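About Muserberg

Muserberg teaches household robots by showing them. An operator moves the robot's arms through a job by remote control, and the robot records what the arms and grippers did. We started in Urlow with two arms on a workbench and a short list of chores. Laundry is now most of our work.

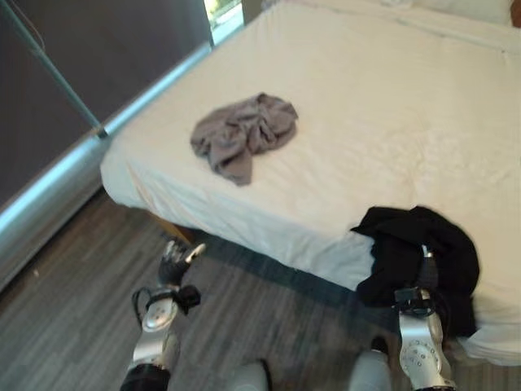
Clothes are hard to program for. A shirt never lands the same way twice, so we collect many demonstrations of the same job. Our current laundry set, Satti, holds 562 of them, and 422 have been checked and labeled.

How a session works

Operators train for 70 hours before their recordings count. They learn to pick up clothes from a bed, carry one piece in each gripper, and let go cleanly. Mistakes are kept and marked as mistakes.

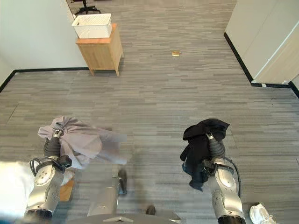 Where we work

Our practice rooms are furnished like a small home. We move baskets, basins and low cabinets between sessions so the robot doesn't learn just one layout.
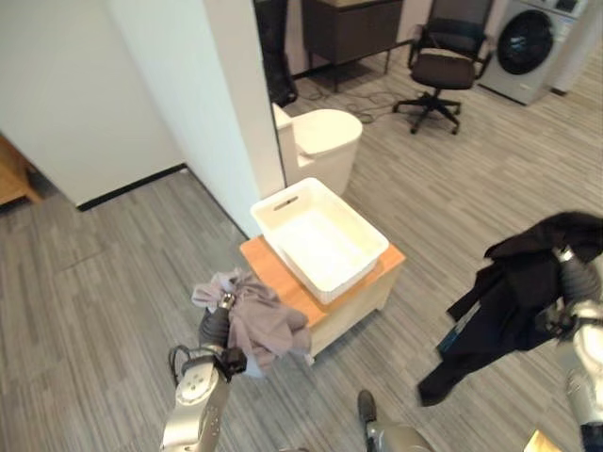 Elatlow, our second site, opened in March and does the checking and labeling. Both sites use the same control stations, and operators can switch between them.

We also record from the wrist, where folds and edges are easier to make out.
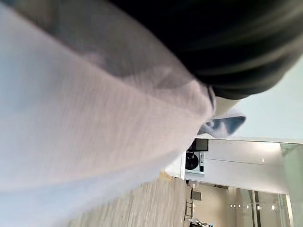
Wrist view: pale ribbed or waffle-knit fabric at the gripper

Schools and research groups can ask to visit the Urlow site. Visits are in the morning.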